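Open day at the Girkesex textile works, July 2019

The works opens its gates once a year and I went mainly for the weaving shed. Parking was easy and entry was free, though you had to book a slot. Groups set off from the old dye house, past the boilers and up a steep iron stair.

The company started in towels and moved into muslin later. Most of what it makes now goes to Caltico, which sells it on by the metre and as squares for kitchens and nurseries. Muslin is a plain weave with a lot of air in it, so it is usually kept folded in several layers.

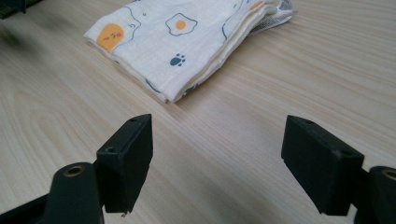

The weaving shed

This was the loud part. Ear plugs were handed out at the door and the guide used a board with written notes. There are 2 rows of looms, and the older row, by Tekolar, still runs at 200 picks a minute. Loom 511 had its covers off so that we could see the heddles lift. I could have stayed longer - the slot only allowed ten minutes.
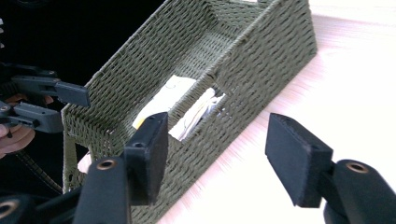
Finishing takes up the whole of the next floor. Cloth comes off the loom stiff and slightly grey, and it is washed, bleached and dried on a long frame with pins down both sides. Small orders are packed by hand at the far end. Woven paper cord, like that of the green basket, is a separate trade in the town, and one workshop still supplies baskets to the shop here.

The print room does short runs only, with a minimum order of 400 metres.

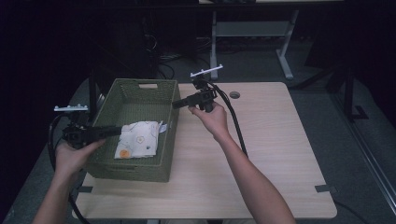
Printed cloth in a green basket

Each colour needs its own screen, and the screens are kept in racks by year. The oldest designs are on paper in the Abubakar room, which was open for the afternoon only. Many are plain borders for tea towels.

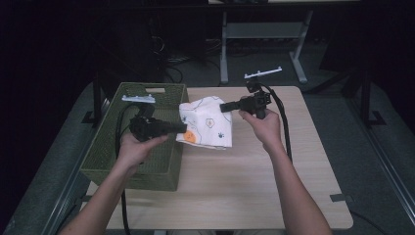 A few have the dyer's notes down the side, and those were the best thing I saw all day. The tea room shuts at four. The next open day is in September, for schools.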